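Penville Workshop > Groups > Automation > About Us

About the Automation Group

The Automation Group is part of the Penville Workshop, a shared workshop on Issahaku Street in Stelletville. We have 16 members. Most of us have day jobs that have nothing to do with robots. A few work in machine shops, one drives a delivery truck, and two are retired from the phone company. We build one machine at a time, as a group, and members are free to work on their own projects at home and bring them in when they get stuck.

What we are building

The current machine is called Tretar. It is a small arm on a rail that will tidy retail shelves: pick loose items out of a heap, sort them by color, and set them down in a row on edge. Tretar is the group's second build. The first was a bin lifter, which is still bolted to the wall by the paint cabinet and still gets used.

The rail and the base are finished. The base is welded steel tube with a plywood deck, and it rolls on casters we took off an old tool cart. The arm has four joints. The shoulder and elbow are belt driven, and the wrist uses two hobby servos that we expect to replace. The shoulder belt slipped under load all through February, so the pulley was remade with a deeper tooth and a second idler was added. It has held so far.

The gripper is on its third version. Version one had flat aluminum fingers and dropped nearly everything. Version two had rubber pads and a stronger spring, and it could hold a single item but pushed the neighbors over when it let go. Version three is on the bench now. It has one long finger and one short one, so that it can come in from two sides the way a person does.

Why bottle openers

We needed something cheap, flat and awkward. Bottle openers with plastic handles and metal inserts are all of those. They slide over each other, the handles catch, and the shiny insert confuses the camera when the light is behind it. The group bought a case of 100 and has been using them ever since. If Tretar can handle bottle openers it should manage pens, spatulas and most of what hangs around a checkout counter.

Before writing any motion code we do each job by hand and take notes. Where does the thumb go? Which side moves first? How hard do you have to squeeze before the stack bows in the middle? Members take turns at the shelf, and the notes go in the green binder next to the drill press. Please write in pen and put the gripper version at the top of the page.

The first few pages are mostly about picking up one opener. The later ones are about stacks, which turned out to be a different problem. A short stack will stand on its narrow edge if it is pressed together evenly from both ends. A long one wants to twist. We have not decided whether Tretar needs a second arm or a fence on the shelf for it to push against. The fence is cheaper.

When we meet

The group meets every Sunday at 4 in the back half of the workshop. Bring safety glasses. The workshop has a few loaner pairs but they are scratched. Meetings start with whatever broke during the week and end when the floor is swept.

Open bench time is available to members whenever the workshop is open. Tretar may be moved by hand at any time with the power off. To run it under power you need two people present, one of them at the stop button, and both need to have done the short safety talk. The talk is given at the start of any meeting on request.

Joining

Dues are $15 a month on top of regular workshop membership. The money goes to motors, belts, wire and filament. You do not need to know how to program or weld. We do ask new members to come to a meeting before signing up, and to pick one part of the build to help with. At the moment we are short of people for wiring and for the camera mount.

We can use donated stepper motors, drag chain in any length, and shelving that still has its uprights. We cannot take printers.
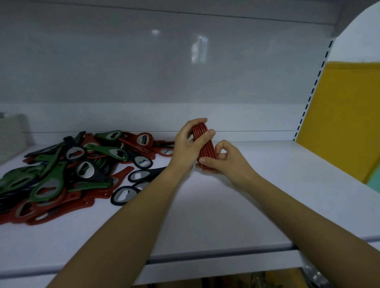 PENVILLE WORKSHOP | AUTOMATION GROUP
Stacking red bottle openers by hand, with the mixed pile still to be sorted.

Questions about the group or about Tretar can be left at the front desk, marked "Automation."

3 shares | 2 comments

Contact | Penville Workshop, Issahaku Street, Stelletville | Back to top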